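Hot drinks at meetings: do we need the big dispenser?
Speaker notes, Bodine office managers' meetup, Thu 29 April

Start without the slide. Ask who has a tall dispenser with a tap at work. Then ask who has cleaned the tap this month. Wait for the hands to go down.

I'm Katherine Restrepo. I look after the meeting rooms at Saltex. I was told a dispenser would save us time, and I'm still waiting to see it. Say this slowly, Percy Zapata is in the second row and he's the one who told me.

The claim: fill it once in the morning, people help themselves, no more trips to the kitchen. Sounds fine. My trouble is with "help themselves." A tap is only as good as what you hold under it. Paper cups tip. Mugs don't all fit. So you end up pouring into a carafe first and carrying that to the table, and now you have two things to wash.
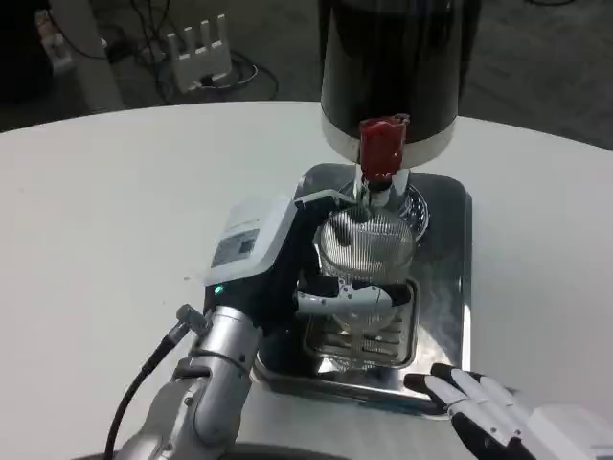

The carafe with a mesh filter in the top is the part I'd keep. You can put leaves or fruit in the filter and lift the lot out when you're done. But look closely at the mesh before you buy one. Fine ribs hold on to tea leaves, and a quick rinse does not shift them. Ours needs a brush. The Muñoz catalog says "easy clean." I would like to meet the person who wrote that.

Drip trays. Steel with rounded corners, yes. A raised grille with slots, yes, if it lifts out. If it doesn't, walk away. Shiny trays look great on day one and show every splash after that. Anselmo Correa wipes his down after each meeting, good for him. Most of us won't.

Cost, keep this short. We paid $379 for the set at Nostadham. Filters and seals came to another $60. Rigoberto got a plain pump flask for a lot less and his people have not complained once. (Pause, let him enjoy it.)

Where I'd say yes: a big room, 200 people, one long break. Neusa Bragança ran one at that size and says the line moved. I believe her, though she had three dispensers going.

Where I'd say no: eight people and a round table. Put the carafe out and be done.

Questions. If someone asks about cold brew, send them to Neusa. Next meetup is in May, sign-up sheet by the door.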